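Ticket: Wifi drops every evening, upstairs only
Status: Open > Waiting on customer > Resolved
Category: Home broadband / Mesh
Kit: Nukano router downstairs, one Vilau mesh unit on the landing
Provider: Okoro

Opened by customer, Sunday

Wifi goes off upstairs every evening, starts 7pm ish and carries on till bedtime. Downstairs fine. Been like it since February. Laptop says connected, no internet. Phone same. Turning the mesh unit off and on fixes it for a bit then it goes again. Already done the factory reset so please don't ask me to do that one.

Tech reply

Thanks. Few things please.
Light colour on the landing unit when it drops?
Is it on its own socket or on an extension lead?
Speed next to the router, and speed upstairs, both in the evening.
Anything new plugged in since Feb?

Customer

Light goes amber. Extension lead, shared with a lamp and a phone charger. Speed by the router 200, upstairs 4 when it works at all. Nothing new that I can think of. Files attached. 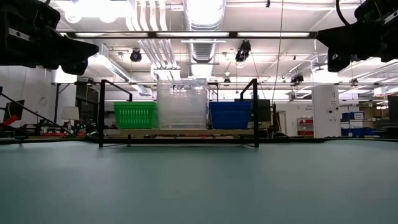

Also tried moving the unit along the landing to the window end. Worse. Moved it back. Neighbours have had the Okoro engineer out twice so might be the street??

Tech reply

Doubt it's the street, 200 by the router in the evening is what you pay for. Amber means the landing unit can hear the router but the link is poor. So the fault is between the two boxes.

Try in this order, one at a time, leave each one a full evening:
1. Landing unit straight into the wall, no extension.
2. Router off the floor if it is on the floor. Shelf height or higher.
3. Router settings, Wireless, Channel. If it says Auto, note the number it's using at 5pm and again at 8pm.

Don't do all three at once or we won't know which did it.

Customer

Did 1. No change, dropped at 7.20.
Did 2. Router was behind the telly, now on top of the bookcase. Upstairs speed went up to 50 in the afternoon which is the best I've seen. Thought that was it. Then dropped again at 7.35.

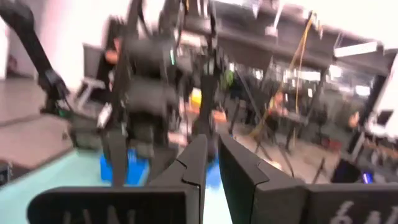 Doing 3 tonight. Can't find Wireless in the menu, is it under Advanced? The app and the web page don't match, app has hardly anything in it.

Tech reply

Yes, Advanced, then Wireless. Use the web page not the app, app hides the channel. If it asks for a password it's the admin one off the sticker on the base, not your wifi password. Good news on the 50, leave the router where it is whatever else happens.

Customer

Right. 5pm it said channel 44. 8pm it said 108. Upstairs was already off by the time I looked at 8. So it's moving itself? Switched it off and on, back to 44, worked till 9 something then 108 again.

Tech reply

That's it I think. Router hops channel when it gets busy in the evening and the landing unit doesn't follow it properly. Known thing with older firmware on the Vilau side. Two jobs:

Fix the channel. Change Auto to 44, press Save, wait for the router to come back up. Takes a couple of minutes, everything drops while it does it.

Then update the landing unit. Vilau app, Devices, tap the unit, Software. Do it in the daytime, and don't unplug it halfway even if it looks stuck. The light flashes white for ages.

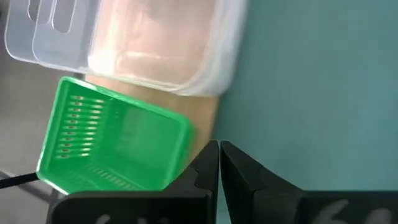
Internal note: second one this month with the same pair of boxes, other was a Plevport address. Both on Auto, both fine downstairs. Can someone add fixed channel to the mesh checklist, above the factory reset. We're sending people to reset first and they lose all there settings for nothing.

Customer

Channel set to 44. Update took three goes, first two said failed, third went through after I stood on the landing with the phone right next to it. Light is now solid white, never seen it white before.

Evening 1, no drops. 
Evening 2, one short drop, came back by itself. 
Evening 3, nothing. Film upstairs the whole way through, no buffering. 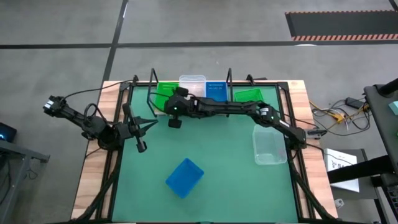

Attachment 4 of 4: table with green mat, black frame and two robot arms

Do I need to put the extension lead back or leave it in the wall? Lamp is now in the bedroom and it's a pain.

Tech reply

Extension is fine, wasn't the cause. Just don't coil the lead up underneath the unit. The single short drop was probaly the unit settling after the update, keep an eye on it.

If you ever reset the router it'll go back to Auto so you'd need to put 44 in again. Write it on the sticker.

Closing this one. Reply within 2 weeks and it reopens by itself, after that please start a new ticket and quote this one.

Status changed to Resolved
Cause: auto channel change on router, old firmware on mesh unit
Fix: fixed channel, firmware update, router moved up off the floor area behind TV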